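Part-time Program Cook, Lamptey House

Ridthorpe Community Meals is hiring a part-time cook for Lamptey House, our day program for older adults on Cendell Street. The cook plans and prepares the midday meal, keeps the kitchen in good order, and works alongside one kitchen assistant. The position is open because our current cook is moving to full-time work at our Brangate kitchen in May.

Hours and pay

The position is 24 hours a week, spread over four weekdays. Shifts run from 8:30 a.m. to 2:30 p.m. There is no evening or weekend work, and the building is closed on public holidays, which are paid if they fall on one of your regular days. Pay is $382 per week before taxes during the first three months. After that it is reviewed with the program manager. Staff eat lunch free on the days they work. You will earn paid sick time from your first day and paid vacation after 90 days.

What the job involves

You will cook one hot main dish, a vegetable, and a soup or salad each day, plus a simple dessert. We have 39 people registered for lunch. Attendance goes up and down with the weather and with medical appointments, so you need to be comfortable changing quantities in the morning once the sign-in sheet is in. The menu runs on a four-week rotation. You can change it, and we would like you to, as long as the meals stay within the budget and the dietary list.

The dietary list is important. Several of our members have diabetes, some need low-salt food, and a few need their meals chopped or pureed. Two members have serious nut allergies and the kitchen is nut-free. You will be given the list on your first day and an updated copy whenever someone joins.

Lunch is served family style at small tables, not from a counter. Bowls and plates go out first, then the food is brought to each table so that members can help themselves and pass dishes to each other. The assistant does most of the carrying, but the cook comes out to the dining room at least once during the meal.

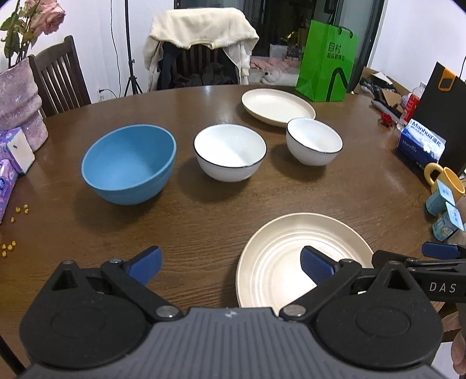

Other duties include placing the weekly grocery order, checking deliveries, writing down refrigerator and freezer temperatures twice a day, and labeling and dating anything that is stored. The cook and the assistant share the dishwashing. Floors are done by the building cleaner after 3 p.m., but counters, the range, and the sinks are the kitchen's job.

What we need from you

At least 2 years of paid cooking experience. It can be in a school, a hospital, a restaurant, a care home, or a similar place.

A current food handler card, or the ability to get one before you start. We will pay the fee.

Enough English to read the dietary list and talk with members and staff. Arabic, Spanish, or Portuguese would be useful.

The ability to lift 40 pounds and to be on your feet for most of a shift.

A background check is required for everyone who works in the building. A past conviction does not rule you out automatically. If you have questions about it, please ask before you apply.

You do not need a culinary degree. You do need to be on time, as some members take medication with their meal and lunch has to be on the tables at noon.

Training

You will spend your first week working with the current cook, and the second week with the assistant while the cook is still available by phone. We use a six-burner gas range, one convection oven, and an undercounter dishwasher. The oven runs hot on the left side.

How to apply

Send a resume or a short letter about your work history to Hajar Hegazy, Program Manager. You can leave it at the front desk of Lamptey House between 9 a.m. and 4 p.m., or mail it to the same address. If you would prefer to fill out a paper form, ask for one at the desk. Please include the names of 2 people we can contact who have worked with you. We will not call them until after an interview.

Interviews take place at Lamptey House and last 45 minutes. People who go on to a second visit will be asked to cook one main dish from our rotation, using our kitchen and our ingredients. This visit is paid at the regular hourly rate. Bring closed-toe shoes with a non-slip sole. Aprons are provided.

Applications are read as they come in, and the posting will come down when the job is filled. Everyone who applies will get an answer by phone or letter.

Lamptey House is on the Cendell Street bus line, and there is staff parking behind the building. The kitchen and dining room are both on the ground floor.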